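Furniture removal is the paid service of moving household or office goods from one address to another. The firm that does the work is called a removalist in Australia and a mover in most other English-speaking countries. Services range from a single driver with a van to crews who pack, load, store and unpack.

Small jobs are usually charged by the hour, with a minimum booking of two or three hours. Long-distance moves are more often priced by volume, and goods from several customers may share one truck. This is known as backloading when the truck would otherwise return empty.

Preparation

Customers are normally asked to empty heavy furniture before the crew arrives. Drawers may be taken out and carried separately, or left in place and held shut with stretch wrap. Tape is avoided on polished or painted surfaces, as the glue can lift the finish. Beds and large tables are taken apart, with the bolts kept in a labelled bag.

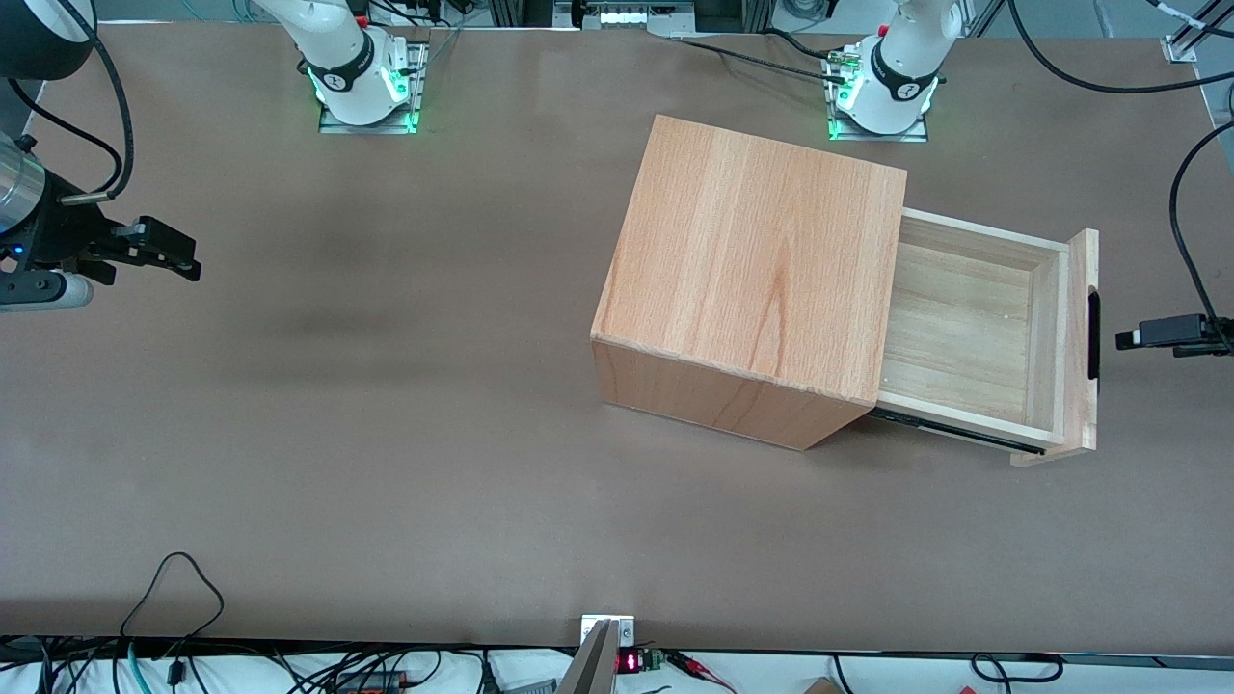

A wooden cabinet with its drawer partly open.

Crews wrap timber pieces in padded blankets and load the heaviest items first, against the wall behind the cab. Mattresses travel on their edge in plastic covers.

Liability

Cover differs between firms. Many contracts exclude items packed by the owner, and some exclude flat-pack furniture moved without being taken apart. Damage is generally noted on the inventory at delivery, before the customer signs.

See also
Self storage
Backloading
Packing materials

This page was last edited on 20 Jul 2020.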